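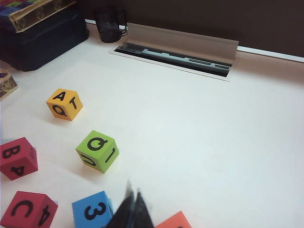

Alphabet blocks

Last updated: July 2022

Alphabet blocks are small cubes with letters on their faces, made for children to stack, sort, chew on and eventually (maybe) spell with. Other names are letter blocks, ABC blocks and, in the part of the world I grew up in, just "the blocks", as if no other kind existed. I've been keeping this page going for years and it started out a lot shorter, so forgive me if some sections ramble.

The idea is old. People in England were writing about teaching children their letters with lettered dice and cubes back in the 1600s, and the thinking was that a child who is playing doesn't notice being taught. I have my doubts about that part! Kids notice plenty. But the toy caught on, and by the 1800s printed and carved sets were being turned out in large numbers on both sides of the Atlantic.

Materials

Wood came first and is still what most people picture. Maple and basswood turn up a lot in American sets, beech in European ones. The letters can be carved, stamped, painted or printed straight on. Older sets also came as paper pasted over wood, with lovely colored pictures of animals and trades, and those are the ones collectors fight over, since the paper peels and a clean set is hard to find.

Cardboard blocks are lighter and usually bigger, and they crush if you sit on them. Plastic arrived in the last century, and foam after that. Foam is quiet on a hard floor. I lived for a while in an upstairs apartment in Brunton with a toddler and wooden blocks, and all I will say is that I would have paid double for foam. It does dent, though, and teeth go straight into it.

Cloth blocks are their own little branch of the family. They're stuffed and sewn and go through the wash, and they stack terribly.

Which letters go where

A cube has six faces and the English alphabet has 26 letters, so you can't make it come out even. Five cubes give you 30 faces, which leaves four over, and makers fill those with numbers, pictures or repeats. Most sets are far bigger than five cubes anyway, and then it becomes a matter of taste. Some makers put the same letter on several faces of one block. Others mix them up, so you get a cube with an A and a Q and a T and have to turn it over in your hand to find what you want.

The mixed kind is better value for spelling but it comes with a catch: if two letters you need are on the same cube, you're stuck. Try spelling QUILT with a small mixed set sometime. The old Tralarine sets that I learned on had 4 cubes to a tray, and my sister and I got very good at three-letter words and very bad at everything else.
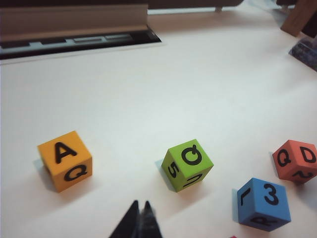
Upside-down letters

This gets its own heading because I get more mail about it than anything else on the page. A letter on a cube can land any of four ways up, and some letters don't care. O, X, H, I, N, S and Z look right when they're turned halfway around (depending on the typeface, so please don't write in). M turns into a W, more or less. Lowercase is worse, with b, d, p and q all swapping places depending on how you pick them up, and that's one reason so many sets stick to capitals.

Some makers put a line or a dot under letters to show which edge is the bottom. I like that. My own kids ignored it completely and happily wrote their names with half the letters lying down, and they both read just fine now. 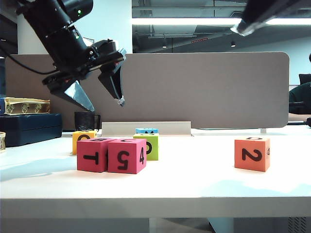 Capitals also tend to be drawn in plain, heavy shapes without much decoration, which makes them easier to tell apart from across a room. Fancy serifs were common on the Victorian sets and you still see them on the nostalgic ones sold as nursery decor.

Collecting

Prices are all over the place. A boxed set with its lid will always beat a loose one, and a complete loose set beats a mixed bag, which is what you'll usually find. I once paid 70 dollars for a box in Jodley, got it home, laid everything out and found three different sets in there. Still love it!

The biggest lot I know of came out of a closed school in Duststead. It went up for sale in May a few years back, listed as 101 blocks in a flour sack, mostly painted wood, with no two shades of red the same. I was outbid early and have been sore about it ever since.

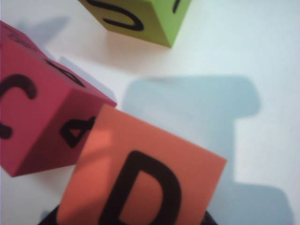

If you're buying old painted blocks, assume the paint has lead in it unless you've had it tested, and keep them up on a shelf away from small children. Don't scrub them either. A barely damp cloth is plenty, and paper-covered ones shouldn't get even that. A soft dry brush works on those.

See also

Building blocks
Letter dice
Hornbooks
Jigsaw alphabets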